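Fluletti: spoken memories of Gratcombe, a data card

Welcome, and thank you for stopping by! Fluletti is a small collection of recorded conversations with people who grew up in Gratcombe, along with the typed transcripts and a word list for the local sayings (there are plenty, and some of them still puzzle us).

What's in the folder

There are 50 recordings, most of them close to the 30 minutes we asked for, though a few talkers got going on the flood and we let them. Every recording has a transcript with the same name. Laughter is marked, coughs are left out, and dialect spellings follow the Stakirby word list.

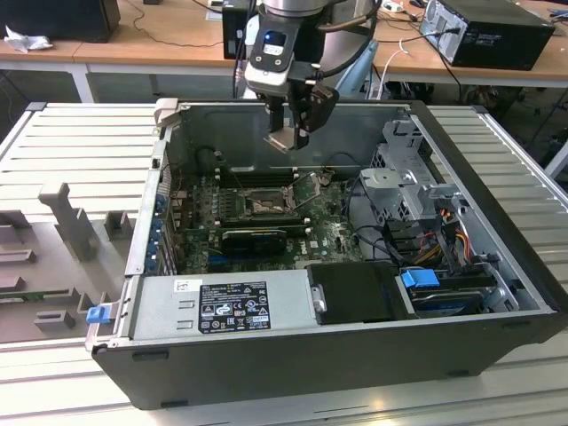 Gleice Guerra wrote to us that the transcripts tidy up the older speakers too much, and that she would love to see the false starts put back in. We think she has a point, so version 2 restores them in seven of the conversations, and the rest will follow as we find the evenings for it.

Known gaps

The Baptista side of town is thinly covered, and the children's rhymes were taken down by ear, so please be gentle with those. Place names are spelled the way each speaker preferred, which means the mill turns up under several spellings. 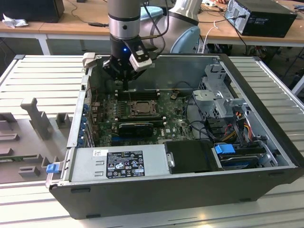
Can I use the recordings in a school project?
Please do, as long as you credit the speakers by the names given in the transcripts and leave the clips free for others to use.

Corrections and stray memories are always welcome. Send them to Gangadharan Kaimal, who keeps the word list up to date.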